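Zurosby lab sets three grippers against paper and thin sheet

April 25, 2018

Engineers at Zurosby have finished the first round of a comparison of parallel grippers on flexible sheet stock, a class of material that most pick tests leave out. Three sets of fingers were run on the same arm and controller: bare aluminum jaws from Garrido, a silicone-tipped pair from Curari, and molded plastic fingers with ribbed rubber pads built in house.

Each set made 163 attempts to pinch a sheet and lift it clear of the surface. Closing speed was held constant. Force was stepped through six levels — the lowest proved too weak for the bare jaws at any approach angle.

Fulgencio Escobar, who ran the trials, said the ribbed pads dropped the fewest sheets but left visible creases at the upper force levels. The silicone tips marked the paper less and tended to drag the top sheet sideways before closing.

A wrist camera recorded every attempt. Vasanthi Dewan, responsible for the vision side, said a curled sheet often hides the contact point late in the approach, and a second, fixed camera will be added. 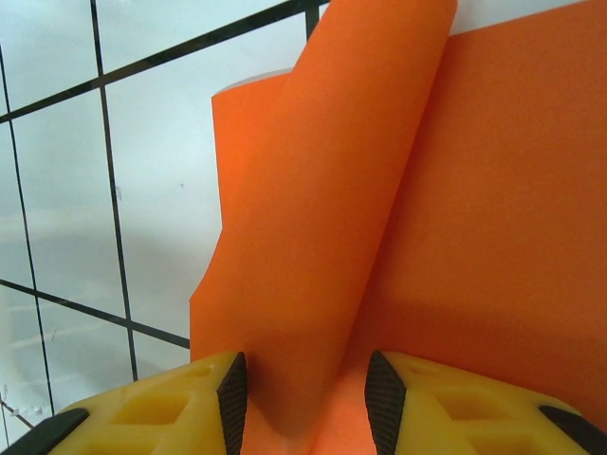 Wrist camera view: orange paper pinched between the ribbed pads of the yellow fingers.

Round two begins in May, using a Zultier controller with a faster force loop.

Recent items
Curari revises silicone tip pricing
Cable routing on 6-axis arms
Wrist cameras: 7 lens mounts compared
Garrido opens second machining cell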